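Klinhom Marsh hide and boardwalk – April walk-round, with my comments

I do this list twice a year, before the spring visitors and again before the winter geese. Most of it is ticks and crosses, but people kept asking me what I meant by "bit soft" so now I write it all out. Sorry in advance, it has got longer again!

Items are marked OK, WATCH or FIX. FIX means please don't leave it until autumn.

1. Car park and gate
Gate latch catches properly – OK
Gate hinge, lower – WATCH
Height bar padlock – OK
Potholes – FIX

The two potholes by the turning space have joined up and become one large one. A wagtail was bathing in it when I arrived, so somebody is happy with it. I'd still like it filled, as anyone stepping out of a car with a tripod over one shoulder is going to find it with their ankle. The lower hinge squeaks and has dropped a touch, but the gate still swings.

2. Boardwalk, gate to first bend
Boards sound underfoot – OK
Anti-slip strips – FIX (33 missing or lifting)
Handrail, water side – OK
Handrail, reed side – WATCH

I did count the strips, on hands and knees, and yes, I got some funny looks. The lifting ones worry me more than the missing ones because they curl up at the front and catch a toe. I've put a dab of yellow paint next to each so whoever does the job won't have to crawl along as I did. The reed side handrail moves if you lean on it hard. People do lean on it hard, especially when the bittern is about.

3. Boardwalk, first bend to the sluice
Boards sound underfoot – FIX (2 boards)
Gaps between boards – OK
Chicken wire – WATCH
Edge boards – OK

The two bad boards are just after the bench with the brass plate. My screwdriver went in to the handle on one of them. I've laid a bit of ply across and screwed it down, which will do for a week or two and no more. Please don't let it become one of those temporary things that's there for three winters. The wire is rusting through on the shady stretch under the willows. Sharp ends are turned down for now.

4. The sluice
Guard rail – OK
Lifebuoy and line – FIX
Depth board readable – OK
Warning sign – WATCH

The lifebuoy is there but the line is in a terrible knot and green with it. I spent a while on it and only made it worse, so I'd say buy a new one. Daranee Boonyarit has offered to pick one up when she's next at the chandler's in Eston, if someone will tell her what length we need. The warning sign has a good coating of cormorant on it. I wiped off what I could reach.

5. Kingfisher hide
Door and bolt – OK
Ramp – OK
Bench fixings – WATCH
Viewing flaps and stays – FIX
Floor – OK
Logbook and pencil – pencil gone, as ever

Flap three from the left won't stay up. The stay slips and the whole flap comes down with a proper bang, and it went down on my lens hood while I was trying to get a great crested grebe with its chick aboard. Lens hood cracked, grebe gone, language poor. More to the point, it could easily have been fingers, and we get small children in there at half term. I've bolted it shut and stuck a note on it. The bench is only loose at the door end and wants a spanner.

Swallows are already going in and out over the door. Could we please leave the flaps on that side propped, even when locking up? They had a nest on the beam last year and raised a full brood over all our heads. Plenty of muck on the logbook, but I don't mind that.

6. Tower hide
Steps – OK
Step edges painted – WATCH
Handrails both sides – OK
Maximum number sign (10 people) – FIX
Roof felt – WATCH

The sign has faded to nothing. I can read it because I know what it says! Ten is the limit, and when the glossy ibis was here in the winter I'm quite sure we went past that. Boonsong Sangkhawat has a spare from the old hide and will put it up if he can borrow a ladder. A corner of the felt has lifted on the west side.

7. Photographers' screen
Ground level and firm – WATCH
Viewing slots free of splinters – OK
Screen posts – OK
Bramble – FIX

The ground dips at the right-hand end where everyone sets up for the egrets, so one tripod leg always ends up in a puddle. A barrow of stone would sort it. The bramble is coming through at eye height. I've cut back what I could with secateurs, but I stopped when I heard a wren scolding me from inside it, and I suggest we only trim the path side until the young have flown.

8. First aid box and emergency card
Box in place and dry – OK
Plasters, eye wash, foil blanket – OK
Tick remover – FIX (missing)
Phone number and grid reference on card – OK

Key safe code has been changed from 1441, so do ask me if you haven't had the new one. Please don't write it on the underside of the box. I found it there. 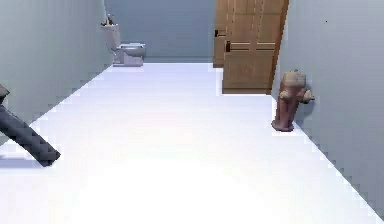

Kulap Wiriya
Paths and Hides Checker, Klinhom Marsh

9. Jobs agreed so far
Pothole – still looking for a name
Boardwalk strips and two boards – Fongchan Nuchit, who has the right drill
Lifebuoy line – Daranee
Tower hide sign – Boonsong
Flap stay, bench bolt, tick remover – me

If you can take the pothole, catch me at the Kingfisher hide. I'm usually there by 7.30 in the morning with a flask, at the end nearest the door. I'd also be glad of a second pair of eyes on the reed side handrail, as I can't decide if it's the post or only the bracket.

10. Seen on the way round
Not part of the checklist, but I always get asked. Marsh harrier pair over the far reedbed, the male carrying something. Sedge warblers singing all along the boardwalk. One little ringed plover on the mud by the sluice, and I got a decent picture of it for once. Still no sign of the terns.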